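Nov 4, 2021

Got in early to beat the rain and still had to park by the dumpsters. Sawsan had already made coffee, the weak kind. She's cheerful about all of it. She was cheerful about the new badge readers too, and those lasted until May.

So, second week of the trial. Upstairs calls it the Bilance cell, as if it were a place with a name and a door, when what it is to me is a white table where my sorting bench used to be. Craig Ritchie gave us the talk again. Kitting is going to be "shared work" from now on. I asked who it was being shared with and he laughed and went on to the next slide. I've packed kits at Drelaleo long enough to know when a question has been put away in a drawer.

What they practice on is toy bricks. I'll grant that makes sense, you don't want to learn on real stock. Every color has its own patch of table marked out in red, and the arms are supposed to pick from the patches and build up a set on the gray board.
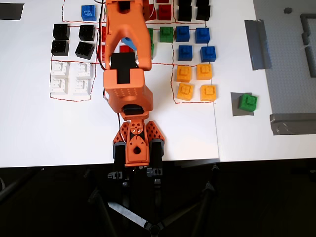
Kulsoom and I spent most of the morning putting things back in their places. That is the part that bothers me. Before, a kit order came down and I read it, walked the shelf, filled the tray and checked it. I knew the odd parts by feel. Now the reading and the picking belong to the table, and what's left for me is getting the table ready so it can do them. Craig calls this "tending." My grandmother tended sheep and I don't think she'd see the likeness.

I timed one round against myself, on the quiet. It took them 36 minutes to do a set I'd have done in 4. I told Alasdair Kerr this at lunch and he said yes, but they'll get faster and you won't. He wasn't being nasty. He eats the same cheese sandwich every day and says whatever comes into his head. I thought about it all through the afternoon though, and I still say a thing that might be quick someday isn't quick. They've bought the someday and they're using our hours to pay for it.

Beathag Morrison is keeping a log for the union side. She wants it boring and exact, no grumbling. Time started, time stopped, who had to step in. I've offered to do the afternoons. She took a few pictures on her phone as well and sent them around to us so we'd all be talking about the same thing. 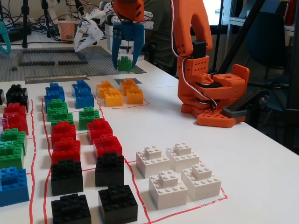 The Bilance table, with a green one held up in the blue gripper.

To be fair (Beathag says I should be fair at least once a page), my wrists feel better. Two weeks off the heavy trays and I can open a jar without swearing. Kulsoom says the same about her shoulder. If they'd come down and told us, we have a machine that will lift the worst of it and you'll keep the rest, I think most of us would have carried it in from the truck ourselves. Instead they've started with the part of the job that takes some thinking and left the heavy trays for whoever is on nights.

And the talk has gone out of the room. When it was benches we faced each other. You'd hear about everybody's kids and who was feuding with the landlord. Now we stand along one side and watch, and you find yourself whispering, like in a hospital.

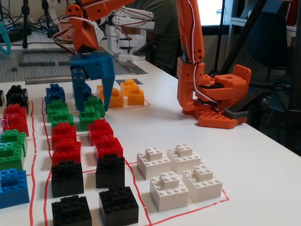
Asked Craig straight out after break whether the head count changes in the new year. He said no decisions have been made. He said it the same way he said it before Peltonen took over the packing line, and there were 48 of us then. I wrote his answer down with the time next to it and gave it to Beathag for the log. She said that counted as boring and exact.

Sawsan thinks I should put in for the training course. More than 2 people have told me that now, so I suppose it's going around. I took the form. It's in my coat pocket with the parking ticket. It wants to know my "comfort level with change" and gives you five little faces to pick from.

Rain still on when I left. Need to call about the gutter, and get cat food.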